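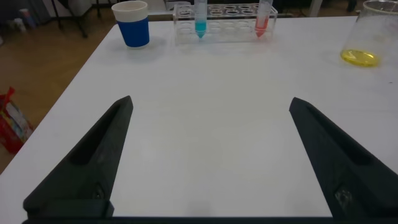
Color mixing table: clear racks or go back to the wood ones?
Forum > Tabletop Science & Demos > Gear and Setup

tubby_tuesday
Joined in December
Posts: 25

Hi all! I'm putting together a little color mixing table for our open night on Thursday and I've changed my mind about the racks so many times that I need other people to yell at me. Photo's at the top. So far it's the clear acrylic rack, conical tubes with a blue and a red in them, the big glass beaker with yellow in the bottom, and a cup off to the side for dumping. White table, nothing fancy.

The idea is that people come up, take a bit of this and a bit of that, make green or orange or (let's be real) brown, and go away happy. No chemistry to speak of, it's food coloring and tap water. I've got the Crabtree liquid colors, the ones with the squeeze top, and one small bottle has lasted me forever.

What I like about clear racks: the color shows all the way down to the point of the tube. With the old wooden rack you only see the top bit and the tip is hidden, and when you only have a little liquid in there the tip is ALL you have.

What I don't like: they slide on a smooth table if you so much as breathe on them, and they get those little scratches that make everything look foggy. Mine are from Arkora and they were cheap, so maybe that's on me.

What does everybody use? And does anyone have a way of keeping them put that isn't tape? I hate tape.

---

pipette_pete
Posts: 3000

Clear, every time. The wood ones soak up dye and after one season they look like somebody bled on them. I threw mine out.

For sliding, shelf liner. The rubbery mesh kind from the kitchen aisle, cut to the size of the base. You can get white and it almost disappears on a white table.

Your yellow is gorgeous by the way. What's the ratio?

---

tubby_tuesday

Thank you!! Four drops in 200 ml, then I pour most of it off into a jug and leave just a shallow layer in the beaker. Yellow is the one color I always go light on. Put in too much and it goes that mustardy orange and nobody wants to touch it.

Shelf liner, why didn't I think of that. I have a whole roll under the sink.

---

Wayne Kettle
Posts: 200

Going to disagree with Pete. I've run a table like this at our library for years and I went from wood to clear and then right back to wood. Clear ones crack. You get one enthusiastic seven-year-old jamming a tube in sideways and there's a split right across the top plate, and then you've got a sharp edge on a kids' table.

Wood gets stained, sure. So what? Sand it a bit. Or paint it white, I used leftover trim paint and it looks fine.

Also I'd take the glass beaker off there before anybody under ten shows up.

---

pipette_pete

Wayne, that's a cheap rack problem and has nothing to do with clear ones in general. I've had the same two since before I moved house.

---

Wayne Kettle

She just said hers were cheap!

---

tubby_tuesday

Haha ok ok. They were cheap, yes.

On the glass: I hear you, and I've gone back and forth on it. Our crowd is mostly grown-ups with a few teenagers tagging along. I do have a plastic beaker somewhere, but it's gone cloudy from the dishwasher and the colors look awful in it. If I see small kids coming I'll move the glass one to the back table.

---

marigold_h
Posts: 20

Hello, long time reader here. Can I ask a beginner question? Why conical tubes and not the round-bottom ones? I bought a box of the round ones from Bratis and now I'm wondering if I got the wrong thing.

---

pipette_pete

You didn't. Round ones are fine, just harder to see a tiny amount in. With the pointed ones a few drops make a nice tall bit of color, and in a round one the same few drops are a puddle. Also the plastic conical ones usually come with screw caps, so you can fill them at home and drive over with them in a shoebox.

---

tubby_tuesday

What Pete said! I fill mine the night before, cap them and stand them in the fridge door next to the ketchup. My husband has stopped asking.

Anyway, update. I had a proper go at laying it all out with two racks this time, one at each side of the big beaker, so people can come at it from both ends and don't have to reach over each other. I also tried orange in the beaker and I think I like it better as a middle color.
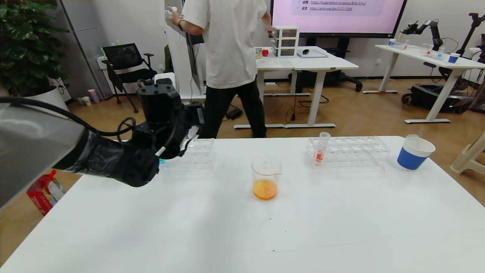 The trouble with two racks is that I keep wanting to fill them both, and then there's too much to look at and people freeze up. So my current thinking is one rack for the colors you start from and the other one for parking whatever you made. I might put a strip of paper in front of each that says START and YOURS, or something less bossy.

The cup I've moved way out to the back right corner. It was too close to the rack before and on my test run I kept knocking it with my sleeve.

---

Wayne Kettle

Two racks is a good call. I'd still want the dump cup nearer to the front. If it's in the far corner people have to carry a full tube across everything else, and that's where your spills come from. Ask me how I know.

---

marigold_h

I love the orange! It looks like iced tea. Is that red and yellow mixed or does it come like that?

---

tubby_tuesday

Mixed! It's the same yellow as before with a single drop of red. One drop! I did two the first time and it went straight to tomato soup.

Wayne, hmm. You might be right about the cup. I was thinking about my elbows and forgot about everybody else's.

---

greenwoodshed
Posts: 25

Wayne Greenwood here (the other Wayne, sorry, I know it gets confusing).

Can I put in a word against disposable cups for the dumping? They're light. When they're new and there's nothing in the bottom, one bump and over they go. I use an old Rukel jam jar, the short fat kind, it's got some weight to it and you can rinse it out. Put a saucer under it if you're worried about rings on the table.

Or if you want to stick with the cup, start it off with an inch of water. Or a few pebbles. My granddaughter painted the pebbles so now they're part of the show and I'm not allowed to leave them at home.

---

pipette_pete

Pebbles in the waste cup is the most Greenwood thing I have ever read.

---

tubby_tuesday

I'm doing the inch of water. I do like the blue and white cups though, they go with everything and I've got a sleeve of them left over from the last potluck. Jam jar would be more sensible, I know, I know.

---

Wayne Kettle

Don't use them for drinks on the same night. I mean it. Same cup for coffee and for dye water and somebody is going to have blue teeth.

---

tubby_tuesday

Oh no. Oh, that's a really good point. We'd have had them out for coffee too. I'll write DYE on the side in marker and get different ones for the drinks.

---

marigold_h

Does the red stain the tubes? I did a test with mine last weekend and now one has a pink ring I can't get out.

---

greenwoodshed

Baking soda paste and a bottle brush, leave it sit while you have your lunch. If it's still pink after that, that's your red tube from now on.

---

pipette_pete

Or just rinse them the same night. Red's only a pain when it's dried on. I'd go easy with baking soda on clear plastic, it's a mild abrasive and you'll fog it up.

---

greenwoodshed

Been doing it for ages, never fogged one.

---

pipette_pete

Your eyes or mine, Wayne?

---

tubby_tuesday

Boys.

I went back to a simpler version tonight to see if I missed the second rack. Just the one, with a blue and a red well apart, and the cup over to the left of it. I pushed everything toward the far edge so there's a nice big stretch of table in front for people to work on, and I think that was what was bugging me all along. Before, I had my stuff in the middle and people would have been mixing in the leftover bits around it.
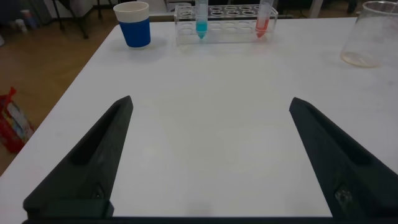
Blue toward the left of the rack, red over on the right, cup beside it and the beaker in the back corner.

I do think I prefer it. With the tubes spaced out like that you can get your fingers around one without touching the other, and my hands are not small. If it gets busy I can always bring out rack number two and set it down at the other end.

Still undecided on what goes in the beaker. Yellow is prettier, orange is more interesting, and plain water would be the most useful (for thinning things out) but it's so dull to look at!

---

Wayne Kettle

Plain water. Every time. You'll go through more of it than anything else, they always want to make it lighter.

Better spacing, I'll give you that. Keep the red and blue apart like you've got them, and put your droppers on the side away from the cup.

---

marigold_h

I vote yellow in the beaker and water in a jug next to it. You can't make green without yellow and green is the best one.

---

pipette_pete

Marigold's right. If yellow isn't out, all you can get from that rack is purple.

---

tubby_tuesday

Ha, purple night! Ok, yellow in the beaker, water in the jug, DYE cup on the left, shelf liner under the rack. I cut the liner while I was waiting for the pasta and the rack doesn't budge now, I gave it a real shove.

Marigold, if you do yours before Thursday, please post how the round ones work out. I'm curious if people find them easier to hold.

---

marigold_h

Will do! Mine's at a friend's kitchen table so expect a very different backdrop. Also there will be a cat.

---

greenwoodshed

Keep the lid on the blue, then. We had a cat once that was blue up to the elbows until Christmas.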